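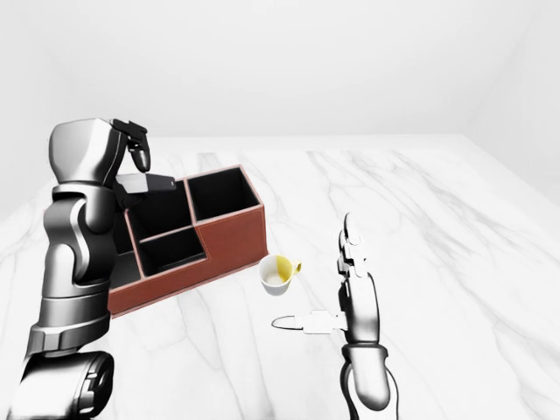 Rules for the table when the robot tidies the desk

Written by Snežana Vasić, last checked on Fri 13 June

Many readers wrote to me after the page about the small home helper, and they asked how we decide what the robot may touch. In our workshop in Plestau we always try a new table first in simulation and only later with real things. The rules below are for both. They are our house rules and not an official standard, so please read also the manual of your own machine.

Before you start

Clear the table completely, then put back only what belongs to the task. We allow one organiser, one cup and at most 2 other small objects. Every extra thing is one more thing to knock over, and it makes the mistakes harder to understand afterwards.

Put the organiser down before the rest. It should stand flat with all its feet or its whole bottom on the table, and the low compartments should look towards the robot. If the tall ones are in front, the hand must go over a wall each time.

Cups and other things that can spill

A cup near a moving hand must be empty, and this rule has no exceptions with us, also not for cold water. I like to use a cup which has a handle in a clear colour, as the yellow one on the marble with its handle turned to the right, away from the organiser. Then I can tell from my chair if it was turned during the work. Leave free table between the cup and the place where the hand waits. A width of your own palm is enough for slow movements.

If you must test with a full cup, do it in simulation. At our first such exercise, for the course in Troltness, we made 331 runs before we were content with the speed, and no carpet had to suffer.
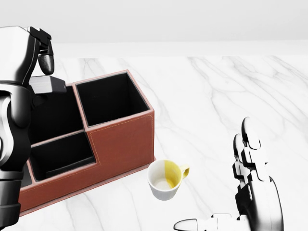

Speed deserves its own rule. Over an open compartment the hand should go slower than over the free table, and it should come down from straight above. Where the compartments are of different heights, as in this brown organiser with the tall square part at the rear, take the highest rim as your safe height for the whole box. It costs a little time on each movement. Later, when everything works well, you can set lower heights for the lower parts, but write down who changed it and when.

Keep the thumb and the fingers in mind also. People measure the safe height from the wrist and forget that the fingers hang lower.

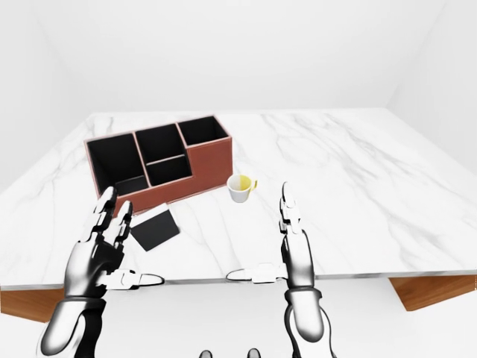

After the hands, think of the edges. Nothing that can roll should stand closer than a hand's width to the front edge, and flat things should lie completely on the table.

Cables

A short cable is no problem if one end is held and the other is free. Do not leave a loop near a cup handle. Long cables we fasten with a strip of Velcro before the work begins.

Stopping and checking

1. Keep the stop button where you can reach it without leaning over the table.
2. Stop the program before you put your own hand in. Pausing is not enough.
3. After 11 runs, look again at the position of the organiser. It can creep a little on a smooth top.
4. Write each run in the notebook, also the bad ones.
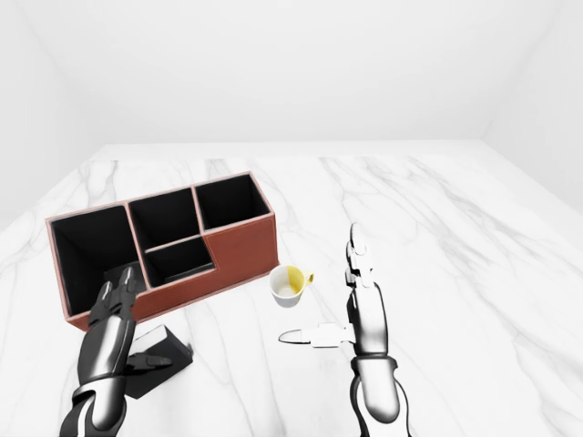
Both hands at the table, with the mug close to the organiser.

For marble and other polished tops I put a thin mat under the organiser when we work with the real one. A damp cloth before and a dry cloth after is all the cleaning it needs. Do not use vinegar on marble, it eats the shine.

The page about drawers will come in July.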